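Handbuch für Gruppenleitungen, Abschnitt 4: Die Materialkiste fürs Zeltlager packen

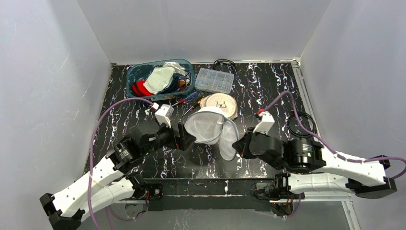 Abb. 4: Weißes Netzteil mit graublauer Einfassung.

Dieser Abschnitt gilt für alle Gruppen der Kinder- und Jugendgemeinschaft Elitz, die mit mindestens einer Übernachtung unterwegs sind. Wer nur einen Nachmittag im Wald verbringt, braucht Abschnitt 3 und viel Geduld.

Vorbereitung

1. Kiste im Lager abholen. Jede Gruppe hat eine eigene Nummer; die Kiste mit der 19 gehört den Jüngsten und klemmt am linken Verschluss. Fester drücken.
2. Kiste vollständig ausräumen. Ja, auch die unterste Schicht. Dort liegen erfahrungsgemäß die Heringe vom Vorjahr und mindestens ein Brotrest mit Eigenleben.
3. Packliste aus dem Deckel nehmen und das Datum des letzten Lagers durchstreichen. Fehlt die Liste, bei Aliki Panagiotou eine neue anfordern.

Packen

4. Schweres nach unten: Hammer, Heringe, Kochgeschirr.
5. Seile aufschießen und mit Klettband sichern. Ein Seil, das man einfach hineinwirft, verknotet sich über Nacht zu etwas, wofür es kein Abzeichen gibt.
6. Halstücher und Liederhefte in den trockenen Beutel legen. Liederhefte bitte in der Ausgabe mit 87 Liedern. Die ältere Fassung enthält eine Strophe, über die wir mit den Eltern kein zweites Mal sprechen möchten.
7. Erste-Hilfe-Tasche zuletzt einpacken, obenauf und ohne etwas darüber. Auch keine Kekse.

Hinweis: Pflaster werden auf jedem Lager in Mengen verbraucht, die sich medizinisch nicht erklären lassen. Eine Reservepackung pro Nacht ist angemessen.

Achtung: Gaskartuschen gehören nie in die Materialkiste. Sie reisen getrennt, aufrecht und unter Aufsicht einer erwachsenen Person, die davon auch weiß.

Übergabe

8. Kiste schließen und zu zweit anheben. Geht das nur mit Stöhnen, zurück zu Schritt 2.
9. Übergabezettel ausfüllen und von beiden Leitungen unterschreiben lassen. Ein Kürzel reicht nicht – im November hatten wir drei Zettel mit »Y.« und zwei mögliche Täter.
10. Zettel bei Yavuz Güler abgeben, spätestens um 18 Uhr am Abend vor der Abfahrt. Danach ist das Lager zu und Yavuz beim Chor.

Nach dem Lager

11. Zeltplanen vollständig trocknen lassen, bevor sie zurück ins Regal kommen. »Fast trocken« ist eine andere Bezeichnung für Schimmel.
12. Verluste auf der Rückseite der Packliste eintragen. Einzelne Socken kommen in die Fundkiste, Kiste 2, gleich neben der Tür.

Fragen zur Ausrüstung beantwortet Kenna Imrie, Durchwahl 391. Weiter mit Abschnitt 5: Elternbrief und Abfahrtszeiten.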